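Surnik hand retrofit kit, first month with it (long)

Forum index > Humanoids > Hands and end effectors
Thread started 08/11/2018

parquetpete
Okay so I finally have enough hours on the Surnik hand kit to write something useful, and I've had three PMs asking, so it goes here for everybody. Short version: I love it. There are things wrong with it and I'll get to those, but I haven't had this much fun with the project since the legs first took weight.

For anyone who hasn't seen the listing, the kit is a four-finger hand, a wrist module that takes the place of your old wrist block, a driver board, one long cable, an adapter ring and a USB stick with the software. You pick the adapter ring when you order. I got the one for the Dodska arm and it fit the first time, which after two years of filing other people's brackets felt like my birthday.

Mechanical install took me one evening. Wiring took two more, mostly my own fault. The manual wants you to run the cable inside the forearm and there is simply no room in there if you still have the stock elbow harness. I tried, I swore at it, I took it all back out. Mine now comes out just under the wrist and loops down to the elbow on the outside. It's ugly but it gives the wrist full travel and I can get at the connector without pulling a shell off.

The software is where I got happy. The calibration routine takes each finger through its range, asks you to confirm, and writes the file. Done. My old gripper needed a spreadsheet! There's a teach mode too: you hold a button, move the fingers where you want them, let go, name the pose. I had open, pinch, hook and flat saved before dinner.

What I've been working on since is light household stuff at table height. Baskets, cups, dish towels, a bag of rice. The arm planning is still my own code, so don't blame Surnik for how slow I am.

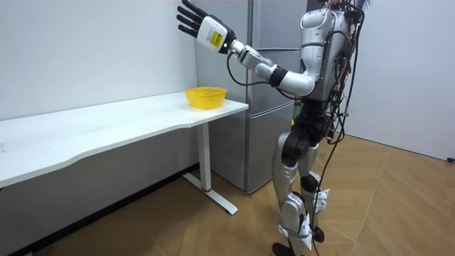 The approach from above is what I'd recommend starting with. Send the arm up high first, get the hand open, and then come down on the rim. If you come in from the side at table height you spend your life tuning the shoulder so the knuckles don't drag across the tabletop. I lost a week to that. Once I switched to high and then down, I was getting a rim grip on most tries, and the misses were nearly all my camera offset.

Things I don't like:

The fingertips are too slick. Fine on mesh or anything with an edge to hook, bad on a glass. I've ordered the rubber tips, which cost extra, and they should have been in the box.

The driver board has one status light for everything. Solid is good, blinking is one of five different problems. Keep the manual open.

Teach mode saves positions only. No force. If you teach a pinch on a sponge and run it on an egg you'll be cleaning up egg.

Would I buy it again? Yes, and I'm saving up for the other side. Ask me anything, I'm around all evening.

lowgear
Great write-up. What did you end up paying? The listing says "from" and then a number, and I don't trust "from."

parquetpete
483 for the hand, wrist and board with the Dodska ring. Shipping on top of that. The rubber tips weren't included, as I said, and I'm still a bit sore about it.

mossy_bolt
Going to be the grump here. I had the same kit on my bench for six weeks and sent it back. Thumb side is weak. Four straight fingers look great in a video, and then you try to turn a jar lid and the whole hand just slides around it. For that money you can get the Tikkanen three-finger, which looks like a garden tool and will hold a hammer all day.

Also that outside cable loop is going to catch on something. It's a when.

parquetpete
Fair on the jar lid, I haven't even tried one. I don't agree about the Tikkanen though. I used one at a friend's place and it's strong, sure, but it's so wide that getting it down inside anything is hopeless. For baskets and bags I'd take the Surnik every time.

On the cable: yeah, it could snag. I'm going to put a spring clip halfway along so it gives before the connector does.

hexkey_hannah
Ooh, I have both! (Not on the same robot, calm down.)

You two are both right and you're doing different jobs. The Tikkanen lives on my bench arm and holds parts while I drill. The Surnik lives on the walking one and picks laundry up off a chair. If I swapped them they'd both be terrible. mossy, were you running the old firmware? The first release held the grip current way down to protect the gears and it felt like shaking hands with a ghost. The April update raised it and mine changed overnight.

mossy_bolt
I was on whatever was on the stick in the box. Never updated. Their download page wanted an account and I didn't feel like making one.

hexkey_hannah
Then you tested a different hand from the one we have, basically. Make the account, it takes a minute.

mossy_bolt
I sent it back, remember? And if a kit needs an update before it can grip, the update should be on the stick.

parquetpete
No argument there. Mine shipped with the newer one already on it so I never ran into that.

tin_shins
Possibly dumb question. How well does it take being switched on and off over and over? My last hand (won't name it, rhymes with nothing) forgot its zero every time I cut power and I had to recalibrate before every session.

parquetpete
Not dumb at all! It keeps zero. I did a proper test on this, since it's the kind of thing I get obsessive about. 100 power cycles with the fingers left open, then another 100 with them closed. It came back to the same pose each time as far as I could measure with calipers, and I wrote down every one of them in a notebook like a crazy person.

One catch: if you move a finger by hand while it's off, it notices on startup and refuses to run until you do the short calibration. Annoying for about a day and then you start to appreciate it.

lowgear
Did you tell it to do the same grip over and over? That's the number I'd want. Zero is nice but wear is what kills these.

parquetpete
I've logged 300 full open and close moves with no load, just to bed it in, and there's no new slop in the joints that I can feel. Loaded grips I haven't logged properly. I should. Let me set that up and I'll come back with it.

hexkey_hannah
From mine: the second joint on the outside finger is the one to watch. It got a tiny bit of play after a few months, and Surnik mailed me a new pin and a little bag of washers without any fuss. I had the finger apart and back together in the time it takes to drink a coffee. Say what you want about the fingertips, but I can fix this thing at my kitchen table and I love that.

wrenchmonkey_too
Has anyone tried the Prilby setup service with it? They say they'll do the calibration and the arm tuning remotely, you just leave the robot on and give them access. I'm decent with a screwdriver and hopeless with config files, so it's tempting.

tin_shins
Used Prilby for my legs. Nice people, they clearly know balance. But I wouldn't hand them an arm and walk out of the room. Stand next to the stop button the whole time. They'll tell you the same.

mossy_bolt
I'd skip it. Nothing against them, but the calibration in this kit was the one part I thought was good. You'd be paying somebody to click "next."

wrenchmonkey_too
It's the arm tuning that scares me more than the hand.

parquetpete
Then maybe it's worth it for that half. Ask them if they'll do the arm only. And wrenchmonkey, before you pay anyone, try the dumb version I started with: lift high, open, lower slowly, close, lift again. Five poses and a speed limit. You can get that running with no tuning at all, and it's such a good feeling the first time it picks something up that you'll want to learn the rest.

Use something light with a rim, and put a folded towel under it so a bad approach doesn't hurt the knuckles.

wrenchmonkey_too
Okay that sounds doable. I do have the Dodska arm already. Is there anything I should order along with the kit so I don't sit waiting on parts?

parquetpete
Rubber tips, a second adapter ring if you think you'll ever change arms, and short M3 screws, because the supplied ones are a hair too long and will touch the board if you go past snug. Ask me how I know.

hexkey_hannah
Seconding the screws!! I put a thin washer under each of mine and never thought about it again.

lowgear
Would the kit drive from a different controller, or do you have to use their board? I have a drawer full of boards and a wife who has noticed the drawer.

hexkey_hannah
Their board. The finger motors talk some protocol that isn't written up anywhere. You can send the board simple commands over serial from whatever you like, and that part is documented decently. I run mine from an old laptop.

mossy_bolt
And there's my other complaint. Closed board, closed protocol. If they go under you own a paperweight with fingers.

parquetpete
I'd like it opened up too, and I've written to them asking. They answered within a day and said they're thinking about it. Make of that what you will.

mossy, if you're ever up for a second try, I'll send you my old fingertips to practice on once the rubber ones get here. I want to know if the jar lid works on the newer firmware. I'm going to try it myself this weekend with an empty jar.

mossy_bolt
Post the jar result either way, including if it fails. If it turns a lid that was closed by a normal adult I'll make the stupid account.

parquetpete
Deal. Jar first, then the loaded grip log for lowgear.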